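Drainage and Small Streets
Handout 4: Reading a Lane in the Rain

Notes by Munther Boutros, for the evening course in neighborhood design

Welcome back, and thank you to everyone who stayed behind after the last session to finish the curb drawings. I have been through all of them now and left my comments in the margins (green pen, because I am told the red one looks cross). A few of you asked whether the measurements had to be perfect. They didn't, and they still don't. I would much prefer an honest sketch with a question mark on it to a beautiful one where the awkward bit has been quietly left out.

This handout goes with the session on surface water. It is longer than the others, I'm afraid, and you may want to read it in two sittings with a cup of something. Bring it along in May when we do the walk, as I will be referring to the headings.

Where the water wants to go

Let's start with the simple part. Rain that lands on a paved lane has very few choices. A little of it sits in the texture of the surface and dries off later. The rest runs downhill, and on a street, downhill happens in two directions at once: along the lane, which engineers call the longitudinal fall, and across it, which is the crossfall. If you poured a bucket of water in the middle of a well-built lane you would see it head off at a slant, a bit forward and a bit sideways, until it met something that turned it.

The thing that turns it is usually a curb or a gutter. On older lanes, though, it may be a garden wall or the foot of a house, and that is where our subject gets interesting and where the homeowners start writing letters.

There are two common shapes for the surface. A crowned lane is highest along the middle and sheds water to both sides. A dished lane is lowest along the middle and carries the water down its own center like a very shallow tray. Crowned is what most of us grew up with and what most of us draw without thinking. Dished lanes turn up in places where the houses stand close to the road, and they make good sense there, as the water is kept away from the walls for as long as possible. The trouble with a dished lane is that people walk down the middle of it, and they walk down the middle of it in good shoes.

You will also meet lanes that tilt all one way, from one side to the other. Sometimes this was the plan. Very often it is the result of several rounds of resurfacing, each crew laying a fresh layer on the last one and nobody checking the levels against the doorsteps. Please look for this when you survey. A lane that was crowned when it was built may have become something else altogether.

Steps, plinths and the gap in between

Morenike Idahosa gave us such a good talk on thresholds last year that I have more or less stolen this section from her, with her permission. Her main point was that the doorstep is part of the drainage. We tend to think of it as belonging to the house, and the gutter as belonging to the road, and so each gets designed by a different person who has gone home before the other one arrives.

A threshold does a few jobs. It lifts the floor inside above the level outside, it throws water forward off the door, and it gives you somewhere to stand while you hunt for your keys. The first of these is the one we can measure. When you come to a door that opens close to the road, measure from the top of the step down to the walking surface, and then from the walking surface down to the lowest point of the gutter. Write down both figures separately. Adding them together tells you very little, and I have had some lovely surveys spoiled that way.

The plinth is the band of wall at the bottom of the house. It is often thicker or finished more smoothly than the wall above, and it takes the splash. Rain that hits hard paving bounces, and it bounces higher than most people expect. If you want to see how high, go and look at any plinth that hasn't been painted in a while. You will generally find a tide line of fine grit, and under it a slightly different color. On a freshly painted plinth you won't see anything, and you'll have to ask the owner, who will be glad to tell you at length.

Walls and hedges

A low wall along a lane can be a great help or a great nuisance. It keeps road water out of a yard, which is fine, but it also keeps yard water in unless there are weep holes or a gap at the gate. On the Kirmont exercise several of you drew the wall as one solid line and then wondered why the garden behind it kept flooding in the worksheet. Do go back and see whether you gave the water a way out.

Hedges are kinder. The ground under an established hedge is usually looser than the ground beside it, and it will soak up a fair amount before it gives up. The leaves catch some of the rain as well. Against that, a hedge drops litter, and litter finds its way to the nearest grate. If your lane has a hedge uphill of an inlet, write "check for leaves" next to the inlet and you will almost never be wrong.

Going out to look

My firm advice is to make your first visit while it is raining. I know how that sounds at the end of a working day. A dry lane keeps nearly all of its secrets, and you can stand on one with a level and a tape for an hour and still miss a dip that any child in boots would have found.

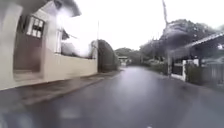 Shine is the first thing to train your eye on. A wet surface reflects the sky best when you look along it at a low angle, so the far part of a lane will often look brighter than the part by your feet, and beginners like to mark that bright part as a puddle. Please be careful with this one! The pale sheen in the middle distance on this lane is the sky coming back at us off wet asphalt, and from a single viewpoint I wouldn't put a depth on it or even call it standing water. Put a question mark on your plan and walk up to it. The left side is where I would begin the notes, with the brown door, its pale step, and the smooth cream plinth running down to meet the sidewalk, and after that the low wall carrying on into the distance as far as the hedge. So you have a house, a wall and a planted edge on the same side, and each of those wants its own line in your notebook.

Once you have been along the lane one way, turn around and come back. You will see different things on the return, partly because the light is behind you and partly because you have stopped worrying about where you parked. Crouch down if your knees allow it. A view from low down shows up dips and ridges far better than a view from standing height.

Then come again an hour or so after the rain has stopped. Whatever is still wet is either low, shaded or badly connected to a drain, and sorting out which of the three you have is really the whole of the second visit. Take chalk and draw around the edges of anything that is holding water. Chalk skates about on a wet surface, so start a little way out from the edge where it is drier.

What to bring

A notebook you don't mind getting damp, and a pencil (ink runs, as we learned on the Drotard walk). A tape measure. A short level. Chalk. A hat with a brim, which does more for your eyesight in rain than any umbrella, and leaves both hands free. I will have the long level and the folding staff with me, so please don't buy your own.

For the May walk

We will split into 2 groups and each will take one side of the lane. The left group does doors, steps and plinths. The right group does inlets and anything planted. Then we swap notes over supper and see where the two accounts disagree, and I can promise you they will.

Before then, please do the following:

Read the chapter on crossfall in the course reader.

Redraw your curb section with the threshold included, even if it is only your own front door.

Find one lane near you, go out in the rain, and bring back a single page of notes. One page really is plenty.

Finished pages can go in the tray outside room 591, or hand them to Morenike, who is in most afternoons until half past four. If you have no printer, handwriting is perfectly all right with both of us.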